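Front Counter and Reception: Frequently Asked Questions
Wosness Business Centre, tenant information

Where is reception and when is it staffed?
Reception is on the ground floor, to the left of the Eletti Street entrance. It is staffed from 8:30 am to 5 pm on business days. Outside those hours the street doors lock automatically and you will need your access card to enter.

Who looks after the counter?
Zarmeena Memon is the building's front of house manager. There are two receptionists on the roster, and one of them is normally at the counter or in the mail room behind it. Questions about invoices or leases should go to the leasing office on level 2.

There was no one at the counter when I arrived. What should I do?
Ring the bell once and wait. The mail room door is kept open during staffed hours and the bell can be heard from there. If no one has come after 3 minutes, use the wall phone beside the lift and press 0. The call goes to the front of house mobile.

Why a call bell and not a buzzer?
We used a wireless buzzer for several years. It needed new batteries often, and when they went flat there was no sign of it at the counter. A bell has no batteries and visitors know what it is for.

Can I have a bell for my own suite?
Yes. Tenants with an unattended front desk can ask for one through the tenant portal. There is no charge for the first bell. Please don't borrow the one from the ground floor counter. 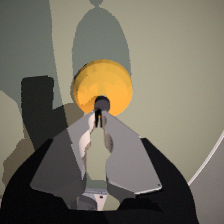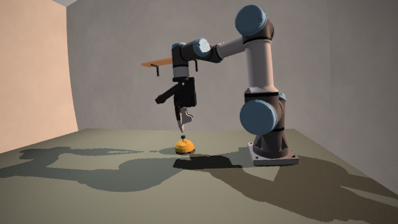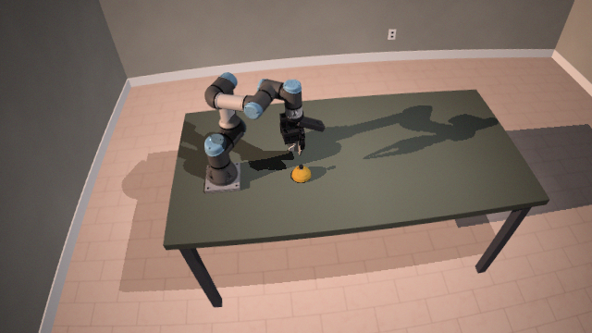 How do I register a visitor?
Log in to the tenant portal, choose Visitors, and enter the person's name, organisation and expected time of arrival. The visitor gets an email with directions and a parking map. You can also register someone by phoning reception, but names given by phone have to be typed in by hand and there may be a wait at busy times.

Do all visitors need to sign in?
Yes, including family members and former staff. The sign-in record is used as the roll if the building is evacuated. Children under school age don't need their own entry, but the adult with them should tell reception how many children are in the group.

Can a visitor go up without being met?
Only if you have ticked "may proceed unaccompanied" when registering them. Otherwise reception will phone your suite and the visitor will wait in the ground floor seating area until someone comes down.

How long does a visitor pass last?
A standard pass works until 5 pm on the day it is issued. For contractors or auditors who will be here longer, ask for an extended pass, which can be set for any period up to 60 days. Extended passes need the signature of the tenant's nominated contact.

What happens if a visitor takes the pass home?
The pass stops working at 5 pm, so it isn't a security problem, but we do need the card back. It can be posted or dropped through the slot beside the street doors. Lost extended passes should be reported to reception straight away.

Can reception accept parcels for me?
Yes, up to 25 kg per item. Parcels are logged in the portal and you will get a notification when yours is ready to collect. Bring your access card. If a colleague is collecting for you, they need to work for the same tenant.

What about larger deliveries?
Furniture, pallets and anything on a trolley must come through the loading dock on Ghauri Lane. Book a dock time in the portal at least one business day ahead. Drivers who come to the front doors with a large delivery will be sent around to the dock. The goods lift must be used for these items, and lift protection blankets are kept in the dock office.

How long will you hold a parcel?
Five business days. After that we will phone your suite, and if we can't reach anyone the parcel goes back to the courier. Let us know beforehand if your office is closing over the holidays and we can hold items until you return.

Can you accept food or flowers?
Flowers, yes. Lunch orders and groceries have to be met by the person who ordered them, as there is no fridge in the mail room. Please put your mobile number on the order so the driver can contact you directly.

When does outgoing mail leave?
Stamped letters left in the tray by 3:30 pm go out the same afternoon. Prepaid courier satchels need to be in by 2 pm. We don't sell stamps or satchels. The newsagent two doors down has both.

Is there visitor parking?
There are six visitor bays on basement level 1, entered from Ghauri Lane. They can be booked in half-day blocks. Unbooked cars may be asked to move. Two of the bays are accessible bays and are kept for permit holders.

Is the counter accessible?
The section of counter closest to the lift is set at a lower height, and there is space for a wheelchair underneath. A hearing loop is installed at the same section. If you can't reach or use the bell, the wall phone is mounted at the lower height too, and visitors can text the front of house mobile. The number is printed on the sign at the entrance.

I've lost my access card. How do I get a new one?
Tell reception as soon as you notice so the old card can be cancelled. Replacements are usually ready the next business day. The fee is $30, added to your company's monthly account. If the card turns up later, hand it in. Cancelled cards can't be switched back on.

How do I book the Detik Room?
The Detik Room is the ground floor meeting room beside reception. It seats 12 and has a screen and a whiteboard. The rate is $225 for a full day, and bookings are made in the portal. Cancellations made by noon the business day before aren't charged. Tenants are asked to wipe down the whiteboard, put the chairs back and take any catering trays with them.

Where does lost property go?
Items found in the common areas are kept behind reception for two months and then donated to the op shop. Wallets, phones and keys are kept in the safe, and you will be asked to describe them before they are handed over.

What if my question isn't covered?
Send a message through the tenant portal under Front of House. Messages are read each morning and again after lunch. For anything urgent, phone reception or come down to the counter.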